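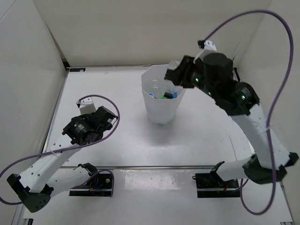
Unit 2: Changing the Use of an Existing Building

Reading: the Endbridge survey sheets and the Planow drawing set, both on the course page.

Change of use means that a building designed for one purpose is made to serve another. The structure, the stairs and the openings were sized for the first use. The designer's first job is to find out how far they can serve the second.

Floor loads

The Endbridge granary was built in 1850 with timber floors on cast iron columns. Storage floors of this type were designed for heavy loads and usually have capacity to spare for offices or classrooms. Former houses are the harder case. A bedroom floor that is turned into an archive will almost always need new beams or a lower limit on shelving.

Check the joists at the bearing ends first. At Endbridge the middle of each span was sound, but nearly 80 joist ends had decayed where they entered the north wall. The repair used steel shoes bolted to the remaining timber, which kept the original ceiling line.

Stairs and exits

Occupant load controls. The Dristholm customs house had one main stair, adequate for a small staff. The new use as a public library raised the design occupancy to 200, and a second enclosed stair was required. Three positions were studied. The rear yard was chosen, as it left the front rooms whole.

Note that the door swing at each landing must be drawn. It was missing from most submissions last term.

Walls and moisture

Solid brick walls dry to both faces. Inside insulation makes the brick colder and slows drying. The Laitinen mill scheme left the river wall bare and insulated the roof and ground floor only. Compare this with the Planow details, sheet 2, where a lime-based board is used on all outside walls.

For Friday: bring a marked-up plan of the Dristholm ground floor showing both exit routes and the travel distance for each.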